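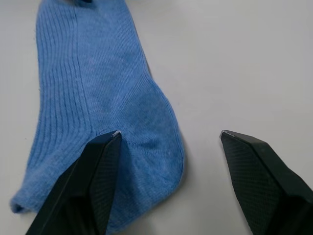 What happens to the people on a packing line when the sorting is handed to a machine? At Flakside, most of them stayed on, and their work moved from handling every item to dealing with the ones the machine rejects.

Print | E-mail

March 2019

Pierina Fiore runs the finishing floor at Flakside, which pairs and packs hosiery for Lo Presti and two smaller labels. The first Priko cell was installed there in September, on the bench where socks are laid out singly before pairing. It handles 3,304 pieces in a normal shift. A person working the same bench did some 943.

"The rate was never the difficulty," Fiore says. "Knitwear does not hold its shape. You pick a sock up by the heel and the cuff drops, or by the cuff and the toe folds under. Our people correct for that without thinking. The cell has to be told."

Telling it took most of the autumn. Staff recorded 256 grip settings by yarn and size, of which 76 are in regular use. The rest were dropped or merged. Ribbed lengths gave the most trouble, she says, as the fingers could close on one ridge and pull the knit out of line.

The job titles changed in the new year. Four former pairers are now cell minders, on a slightly higher hourly rate. They clear rejects, adjust grip force and keep the log. Two others moved to despatch and one left.

Fiore is careful about the gains. Wrist complaints are down on the bench, but the minders stand for longer and report more tiredness late in the shift. "We swapped one kind of strain for another. Stools are on order."

There is also less talk. The old bench sat six people facing each other. A minder works alone between two guards, with the compressor running. Breaks have been lengthened by five minutes and are now taken together.

Training is done in-house with material from Tokwood, who maintain the software. Fiore would like the minders to be able to write new settings without a call to the supplier. At present they can change a value but cannot add one.

A second cell is planned for the toe inspection bench. The staff there have asked to see the reject figures first.

Print | E-mail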